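Reading the Seizure Numbers Before Breakfast

I have a bad habit of reading customs press releases with my coffee, and February has been generous. The port authority at Iltenau put out another one this morning, and it has everything the form requires: a table, a row of taped bricks, two officers looking past the photographer at something more interesting.

The headline figure was 902 kilos. By lunch the regional paper had it at 1,293, which is the same haul weighed with the shipping drums still around it. I have no idea which number the court will get. I know which one got the bigger font.

What the release left out is where the stuff was headed. The drums came in on the Siregar line as industrial cleaner, paperwork in order, and sat at the Plidell yard for over 191 hours before anyone opened one. That's a long time for a drum to sit.
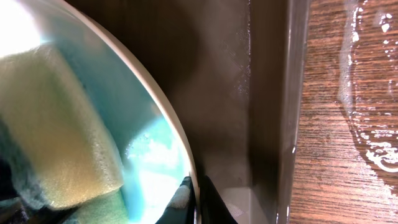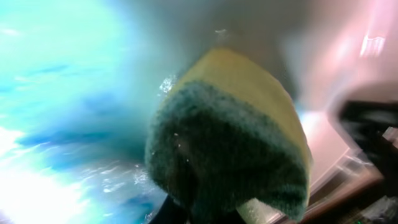
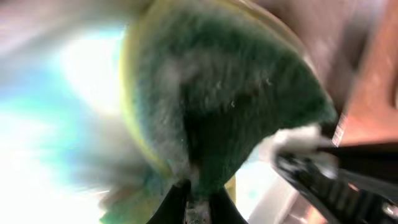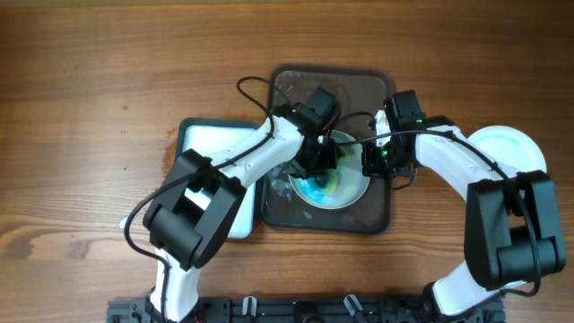
What Arif says

Arif Pelupessy covered the docks for years and now teaches, so I sent him the link. He wrote back one line: "Ask them what the price did." He meant the street price, the week after. If it doesn't move, the missing drums weren't missed much.

So I asked. The press office told me pricing is handled by the Elow bureau. The Elow bureau told me to try the press office -- and gave me a fax number. I've sent the fax. The library charged me for two pages, one of them the cover sheet.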